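4. Setting Up a Reading Group in Wirbridge

This section covers creating a study group, assigning a book, and opening the first discussion. You need a leader account. If your congregation has not been registered, complete Section 2 first.

4.1 Create the group

1. Sign in and select Groups from the left menu.
2. Select New Group.
3. Enter a group name. Names may contain up to 78 characters. Names already used in your congregation are rejected.
4. Under Group Type, choose Open, By Request, or Closed.
5. Select Save. The group page opens with one member, the leader.

Note: A Closed group does not appear in the congregation directory. Members join by invitation only.

Note: The group type can be changed later under Settings. Changing from Open to Closed does not remove existing members.

4.2 Assign a book

1. On the group page, select Reading, then Add Title.
2. Search by author, title, or subject. Counseling and pastoral care titles are listed under Care. Commentaries are listed under Scripture.
3. Select the title and choose a reading plan. The default plan assigns one chapter per meeting.
4. To combine short chapters, drag one onto the other. To split a long chapter, select Divide and enter the page number.
5. Select Publish Plan.

Caution: Publishing a plan sends a notice to every member. Check the chapter order before you publish. A notice cannot be recalled.

If the book is not in the catalog, select Add Manually and enter the title, author, and number of chapters. Manually added titles have no study questions. Leaders can write their own as described in 4.3.

4.3 Prepare discussion questions

1. Open a chapter in the published plan.
2. Select Questions, then New.
3. Type the question. The limit is 500 characters.
4. To attach a Bible passage, enter the reference in the Passage field. Use the form "Ephesians 4:11-16". The text appears in the translation set for your congregation.
5. Set visibility to Members or Leader Only.
6. Repeat for each question, then select Done.
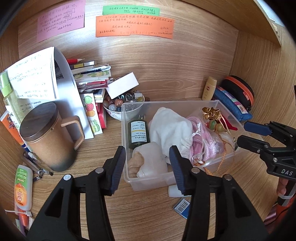
Questions appear to members in the order entered. To change the order, select Arrange and move each question with the arrow keys.

4.4 Prayer requests and private notes

Prayer requests are turned off by default. To turn them on, go to Settings, then Sharing, and select Allow Requests. Each request closes at the end of the reading plan unless the member who posted it closes it earlier.

Caution: Requests are visible to all members of the group, including those who join later. Do not enter details shared in confidence. Use Private Notes for these. Private Notes are visible only to the person who wrote them and are not included in exports.

4.5 Error messages

699: The passage reference was not recognized. Check the spelling of the book.
1545: The plan has no chapters. Return to 4.2, step 3.

Section revised in April by Lempi Vainio.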